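List home | Threads | Earlier | Later | Reply | Search archive

Re: [gradance-sellers] Soft parcels and the weighing spot
Posted in December by the owner of Serketti Yarns, 10:40 pm

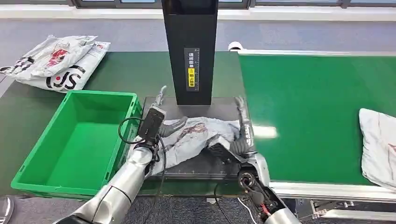
Parcel bag on the weighing platform, green crate alongside.

On the Gradance sellers list, somebody at Magnusson Paper Goods wrote:

> We're finally moving off the kitchen scale and setting up a real
> packing bench before the spring orders. Two questions. Do you put
> the scale at the end of the bench or in the middle? And how do you
> get a sane reading from those floppy plastic mailers? Ours droop
> over the sides and I get a different number each time. Half our
> orders sit right on a price break, so it matters.

Oh, I have feelings about this one! I went through the whole floppy mailer business last winter, when we switched from boxes to poly bags for anything that's just yarn.

Middle of the bench, or at least far enough in that you have a landing spot next to it. Look at the picture – platform on the bench, crate right beside it, a couple more courier bags behind the crate. I like a setup like that so much more than what I had, with the scale jammed into a corner and the finished bags going on a chair (they slid off the chair constantly, and the dog thought this was great).

As for the droop, squash the bag before you weigh it. Press the air out, fold the loose end under, and get the whole lump sitting inside the edges of the platform. If a corner is touching the bench you're not weighing that corner. Then take your hands off and let the number settle. I used to keep a finger on the bag to stop it rolling and couldn't figure out why my sock yarn kits were all over the place. One came up as 171 grams with the finger off and I'd already paid for the next bracket up. Grr.

For a really slippery bag I put a shallow tray on the scale and zero it out first. Just remember to zero again when you take the tray away.

On the price breaks – I weigh one of each kit fully packed, label and all, and write it on a card taped to the shelf. Anything near 1000 or 2000 grams still gets weighed every time, because cones vary more than you'd think.

Crates: get the hard plastic kind with handles at both ends. I ordered two from Sernurmont and wish I'd gotten more, they're easy to carry out to the car and they don't sag like my old cardboard ones did.

What size mailers are you using, by the way? I'm down to my last pack of the medium ones and the new supplier's seem awfully thin.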